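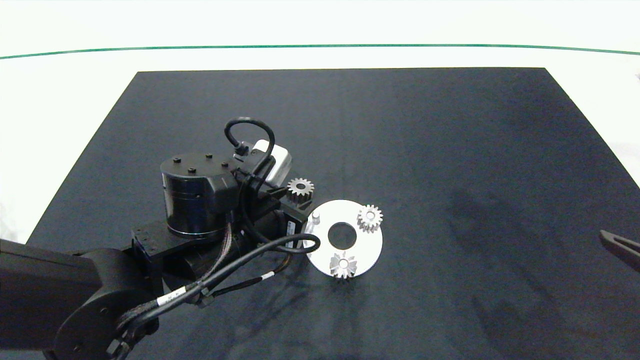
Dark mat for small parts, worth it?

farkas_bench
I put a navy mat over my white table last October, and oh my goodness, what a difference! Little silver gears show up so nicely now. I'd never go back to bare white.

Sandbridge19
Glad you like it, but I have to disagree a bit. Mine grabs lint like a sweater, and my black screws vanish on it every single time. I keep a white plate on top for those.

HCheetham
I'm with Sandbridge on the plate (my wife wants hers back, bless her). Still, spur gears roll less on cloth, so the mat stays.
- Howard

farkas_bench
Okay, the plate is a lovely idea. Lint roller helps too, Sandbridge!

Sandbridge19
Tried it. Still fuzzy.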